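The Well at Remel

My uncle bought the water for 400 dollars, and that was the discount price.

It came in twelve brown bottles with a label that had a mountain on it. There is no mountain anywhere near Remel. There is a grain elevator, a closed bank, and a hill behind the Lutheran church that children sled on when there's snow, and if the artist meant the hill he was generous with it.

"It's for the joints," my uncle said.

"Which joints?"

"All of them. It doesn't pick."

He had heard about it on the radio, during the farm report, from a company called Wosunex that had leased the old Jekitham place in the spring. The Jekitham place had a well on it. I knew that well. I had thrown a shoe down it when I was nine, on a dare, and been whipped for the shoe. As far as I could tell I was the only person in the county who thought this was worth bringing up.

By July there were cars. They came off the highway and parked along the ditch with their flashers on, and people got out slowly, the way people do when they have been sitting four hours with bad hips. A girl in a green vest gave them a paper cup each. The first cup was free. She told them to hold it in the mouth for a moment before swallowing, and they all did, standing in the gravel with their cheeks full.

I held it in my mouth too. It tasted like the water at home, which had always tasted like nails.

"Well?" said my uncle.

"It's cold."

"That's the minerals."

I was working at the Siddiqui Hotel then, nights, at the desk. I should say that the Siddiqui had 20 rooms and that in the nine years before the water I had never seen more than half of them lit. That summer we were full. My boss bought a new ice machine and had the sign repainted. She put a card on each pillow with the story of the well, a story I had never heard, in which a blind mule was led there by a preacher and walked home seeing.

"Where did you get this?" I asked her.

"They sent a box of them."

"Whose mule was it?"

She looked at me for a while. She had a way of pressing her lips together that added up what you cost her by the hour. "Put them on the pillows," she said.

I put them on the pillows. I'm not telling this to make myself look good. I carried suitcases, I took tips, and when a man from out of state asked me, at 2 in the morning, whether I'd seen it work, I told him I had seen people who said so. He seemed to find this enough. He was down there in his socks with his wife's empty cup in his hand. She was upstairs asleep, he said, first time in a month without the pills.

"That's good," I said.

"You don't believe in it."

"I grew up here."

"That's no answer."

I thought it was a pretty good one, but I let it go. He stood looking at the rack of brochures. Then he asked me if there was anywhere to get a sandwich, and there wasn't, so I gave him half of mine. It was liverwurst. He ate it without asking what it was.

My uncle, meanwhile, was getting better. I want to be fair about this. He had gone up and down his porch steps sideways for as long as I'd known him, one hand on the rail, and by August he was going down them frontways. He took the bottles in order, a glass in the morning and a glass before supper. He also quit drinking beer, as the label said the two didn't mix, and he had started walking to the Jekitham place and back to look at the cars. I pointed this out to him. I said that any man who gave up beer and walked three miles a day would likely find his knees improved.

"And who got me to do it?" he said.

"You did."

"I never did it before the water."

I had no reply ready. I have thought of a few since then, and they all sound like something a person would say to win.

The state tested the well in September. I read the report, all of it, at the desk with the lamp pulled close. It was iron, mostly. It was hard water of the kind found under every farm from there to the river, and the sheet gave a price per gallon for hauling the same stuff in by truck. There was nothing in it about a shoe. The green vests were gone inside a week, and Wosunex turned out to be a phone that rang in a room somewhere. They owed the hotel for a banquet. They owed my boss's cousin 1000 dollars for gravel, and he went out with a loader and took the gravel back.

I drove to my uncle's with the report folded in my shirt. I'll admit I had been looking forward to it. I had practiced in the car.

He was in the kitchen with the last bottle on the table, a third full. He read the first page with his finger under the lines and then he turned it over to see if there was anything on the back.

"Iron," he said.

"Iron and lime. It's the same as what's in your tap."

He got up, frontways, if that's a word for how a man gets up. He took the brown bottle to the sink and I thought, good, that's the end of it. He turned on the tap and held the bottle under it until it ran over, and he dried the outside with a dish towel, taking care around the label, and set it back in the refrigerator door.

"What are you doing?" I said.

"You just said it's the same."

I sat there. The refrigerator kicked on. He poured a glass for himself and another for me, and he held his in his mouth for a moment, looking out the window toward the church, where the hill was.

I drank mine. It was cold, and it tasted like nails, and my knees had never given me any trouble to begin with — so I can't tell you.

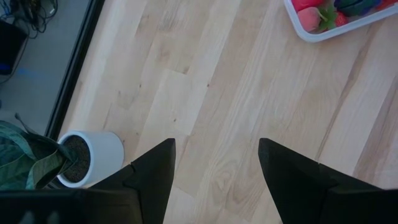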